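4. Trying out the grip pads on cloth

Right, the gripper's bolted up and the camera's running, so now comes the bit I like best. I do this section with every new set of pads, and I'd urge you not to skip it even if you only mean to pick up boxes. Cloth shows up a bad pad faster than anything else I know!

I used two pads for these notes: the black Badham (the one in the bag marked 2134) and the blue Tristonov. Yupin Thongsuk at Kikatside tried the same pair on her own tool back in July and liked them the other way round from me, so do make up your own mind.

4.1 Lay a garment out flat on a bed. A table works too, but the give in a mattress is kinder to the finger tips while you're learning.

4.2 Open the fingers all the way and bring them down until both pads just touch the cloth. Stop there. Don't press.

4.3 Squeeze slowly. You're after a small fold coming up between the pads. If the cloth slides out from under one side, let go, smooth it flat and start again a bit closer in.

4.4 Hold the fold for a count of nine, then lift by a hand's width.

4.5 Do the whole thing 40 times for each pad and write down every drop (yes, it's dull, put the radio on).

Note: for a straight contest between two pads, fit one to each finger. You'll see in the camera view which side lets go first, and it saves a lot of swapping.
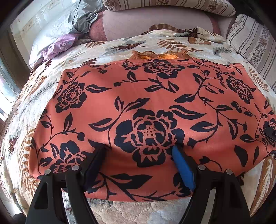 Fig. 9. Mixed pads, black on the left finger and blue on the right, with a small crease pulled up between them.

Caution: keep well away from lace and other trims until you trust your squeeze. I've snagged a nice Boateng cushion cover that way and it was not a happy evening.

Caution: check the finger bolts before you start and again halfway through. Finger tight isn't enough.

4.6 If one pad keeps slipping, wipe it with a damp cloth, let it dry and run the test again before you blame the pad. Mine picked up fluff much quicker than I'd expected.

4.7 Save your notes with the pad's bag number in the file name. My blue one was 2209, and I still managed to lose the first lot.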